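Notas sobre a conservação de embalagens retornáveis em pequenas unidades

Publicado em dezembro de 2020
Arquivado em: armazém, manutenção, procedimentos

Retomo neste espaço um assunto que ficou pendente desde a publicação sobre etiquetagem: o estado de conservação dos recipientes metálicos que circulam entre fornecedor e cliente. Trata-se de matéria pouco discutida nos manuais de logística, que dedicam capítulos inteiros à previsão da procura e apenas um parágrafo ao objeto em que a mercadoria efetivamente viaja.

Durante os anos em que prestei serviço na Sardale, o parque de embalagens retornáveis compreendia 79 caixas de chapa, distribuídas entre a unidade principal e o entreposto de Prenelthorpe. O inventário contabilístico registava 100. A diferença explicava-se por abates não comunicados, por empréstimos antigos à Curnum e por um lote que permanecera em poder de um transportador entretanto dissolvido. A regularização exigiu troca de correspondência com as três partes e só ficou encerrada no exercício seguinte.

Dessa experiência resultou a convicção de que a embalagem retornável deve ser tratada como imobilizado, com ficha individual, responsável designado e data de revisão. A ficha adotada era simples: número gravado na chapa, tara, data de entrada ao serviço, última inspeção e observações. O campo das observações revelou-se o mais útil e também o mais negligenciado. Muitos operadores limitavam-se a escrever «bom», ainda que a caixa apresentasse um canto deformado que impedia o empilhamento. 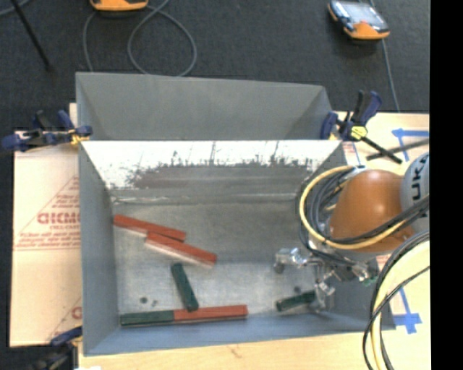 Recipiente de chapa com dois compartimentos e blocos vermelhos e verde-escuros no maior.

No que respeita ao desgaste, convém distinguir o dano superficial do dano estrutural. Riscos, manchas e perda de revestimento são consequência normal do uso e, salvo indicação em contrário do cliente, não justificam a retirada de serviço. Já a abertura de uma junta, a empenadela do fundo ou a aresta viva no rebordo determinam a segregação imediata da peça, com aposição de etiqueta vermelha e registo na ficha. Em Prenelthorpe, a primeira revisão completa conduziu à segregação de 2 caixas por juntas abertas; ambas foram soldadas e regressaram ao circuito.

A lavagem merece igualmente uma nota. O contrato com a Leka previa a limpeza dos recipientes a cada retorno, disposição que se mostrou excessiva para cargas secas e insuficiente para peças oleadas. Por sugestão de Lợi Lưu, então responsável pela receção, passou a adotar-se um regime diferenciado conforme o conteúdo transportado. O documento que formalizou a alteração ocupava uma única página e permaneceu afixado junto ao cais — em local, reconheço, pouco visível para quem chegava do exterior.

Subsiste a questão do custo. A direção solicitou por diversas vezes a comparação entre a reparação e a substituição, e a resposta variava conforme se incluísse ou não o transporte até à serralharia. O critério que vigorou fixava o limite da reparação em 76 por cento do valor de uma caixa nova, percentagem herdada de um regulamento anterior cuja fundamentação não foi possível localizar nos arquivos. Nunca me pareceu inadequada, mas teria preferido encontrar a memória de cálculo.

Os leitores que disponham do modelo de ficha em formato de folha de cálculo poderão remetê-lo através do formulário de contacto. A versão que conservo encontra-se apenas em papel, com duas colunas ilegíveis, e gostaria de a transcrever antes de publicar a nota relativa às paletes.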